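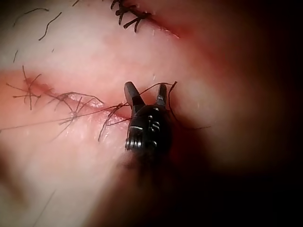
I spent most of March on the wrist of one needle driver, so that is what this post covers. If you came for the learning side of the Norken bench, there is nothing about it in here.

The complaint came from the people running the suturing sessions. The driver would close on a needle fine, hold it through the first part of a bite, then give up a few degrees of roll when it met resistance. The operator would correct for it without thinking. You could see it in the logs, though, as a small repeated twist on the master side that had no business being there.

My first guess was the jaws. Jaws wear, and a curved needle held in a worn jaw will rotate. I took the instrument off, cleaned it, and put it under the bench microscope. The gripping faces were fine. I swapped in the spare anyway and the roll error went away, which told me it was the instrument and told me nothing about which part.
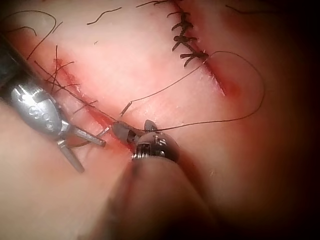
Nadine Saliba
Bench and instrument upkeep, Norken

Second guess was the cables, and that was correct. The wrist is cable driven. Each joint gets its motion from cables that run down the shaft and wrap at the far end, and when one of them stretches, the joint gets a dead zone. With no load you can't feel it. Push a needle into tissue and the slack has to be taken up before anything holds.

To check it I clamp the shaft in the V-block, lock the drive end, and push on the jaw tip sideways with the spring gauge. A good instrument gives a little and comes back to the same place. This one gave, and came back to one of two places depending on which way I had pushed it. I did it six times in each direction and wrote the numbers on the tag.

We don't re-cable these in house. I have tried it once, on a scrap instrument, and it took me a full afternoon to make it worse. What we can do is take up tension at the drive end, within limits. There is a small adjusting collar for each cable on our adapter plate (the plate is ours, Kalivwood machined it). I go a quarter turn at a time, then cycle the wrist through its full range, then test again. If you tighten without cycling, the cable settles later and you are back where you started.

It took three rounds. After that the tip came back to one place from both sides. Then I had to redo the home position, which I forgot the first time. The wrist homed crooked, the software refused to start, and I spent 90 minutes looking for a wiring fault that didn't exist.

Things I changed in the routine afterward:

Every instrument now has a use count on its tag. I pull it for a tension check at 300 runs, whether or not anyone has complained.

The wrist gets flushed and brushed at the end of the day. Thread lint gets into the windings and packs down, and it's much harder to get out the next morning. I use a soft brush and go along the grooves.

Cut ends and loose thread get picked off the work surface before the next run. I have found a piece wound into a joint twice this year. Both times the first sign was a motor current reading that crept up a bit with every cycle.

The camera position gets checked after any instrument swap. The mount is close to the wrist and it's easy to knock. Five minutes with the calibration card is enough. I keep the card in the top drawer, please put it back there.

The grasper on the other arm got the same tension test while I had everything apart. It passed. Its jaws open a little slower than they used to, and I'm leaving that alone for now because the timing is still inside what Um, our control software, will accept.

Still open: the sterile adapter we bought from Flosus has some play where it meets the drive. It isn't much, but it sits upstream of all four joints, so any play there shows up everywhere. I've shimmed it with a strip of polyester film and it has held so far. A proper part is drawn and waiting for machine time.

Next I want to put the tension test on a small fixture so the gauge always pushes at the same spot. Doing it by hand, my numbers wander depending on how late in the day it is. If anyone has built something like this for a cable driven wrist, I would like to see how you hold the shaft without crushing it. The V-block works but it leaves marks.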